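Bretine Institutional Towels and Cloths
Product information for purchasing departments
Supplied by Greltcombe Linen and Textile

The Bretine range is intended for schools, clinics, residential homes and public pools that launder their own textiles on site. Orders are accepted from registered institutional accounts only. Towels are sold by the bale and cloths by the carton, and mixed bales cannot be supplied.

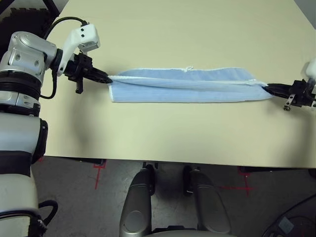 Item 1411, hand towel, is packed 30 to the bale. Each towel has a hanging loop and may be ordered with or without a printed department label. The standard color is light blue. White and gray are made to order and require additional time for delivery. Color may vary slightly between production runs, and customers who require an exact match should order their full quantity at one time.

All items should be washed once before first use. Fabric softener is not recommended, as it reduces the ability of the cloth to take up water. Chlorine bleach will fade colored items and is not covered by the warranty. Items should be fully dry before they are folded and placed in storage. 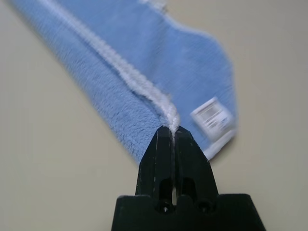
Cleaning cloths in the same range are washed separately from cotton goods in order to limit lint. They should be dried on a low setting and must not be ironed.

The warranty period is 2 years from the date of delivery and applies to seams, hems and loops. Claims must be made in writing and must include the bale number. Customers with annual orders of over 1000 pieces may request a scheduled delivery plan from the Gakville warehouse. Requests for the coming year must be received before the end of December.

Customer Comments

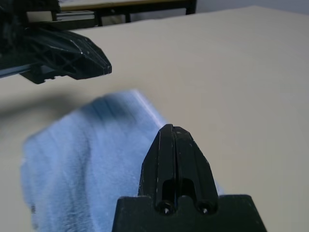
Dalsgaard writes that the hems have held up well under daily washing, but that the loops on the earlier towels were too short for the hooks in the changing rooms, and asks whether a longer loop can be ordered for the next delivery.

Longer loops are available on full bales of item 1411 at no added charge. The request should be entered in the remarks section of the order form.

Page last revised 28 September 2020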